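Plusevo 5 review: perception software for small tabletop jobs

Plusevo is a detection and pose package made by Dastari. You point it at a camera stream, give it a handful of reference objects, and it returns a position, a heading and a confidence score for each one. I have been running version 5 since November, feeding its output into the Prukora planner.

Installation was painless. The calibration wizard asks for 10 board positions and refused one of mine for glare, which was fair. Teaching a new object takes a few minutes, and the class files are plain text, so they sit happily in version control.

Long thin objects are where most packages let me down. The position comes back fine but the heading flips by half a turn, and the planner then sends the wrist round the wrong way. Plusevo has a setting called end cue, which looks for a difference between the two ends, such as a sharpened tip. With it switched on, flips became rare on pencil shapes. Crayons still needed a higher threshold, and a shiny table top does not help: streaks from overhead lights sometimes come back as extra thin objects with low scores.

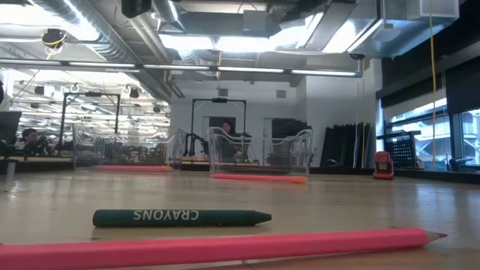
Amato runs the same version and disagrees about the threshold, saying it is better to leave it at the default and mask out the bright patches in the region editor, as a raised threshold also drops real objects near the far edge of the table. I tried that afterwards and it does work, though the mask has to be redrawn whenever the lights change.

Mirrors and clear plastic remain a weak point. Reflected objects are reported as real unless you limit the working area by hand. The manual gives this one line on page 9.

The licence is 2675 a year for a single station, which is steep for a small workshop. Logging is good, the viewer is slow, and support answered my one ticket the next morning.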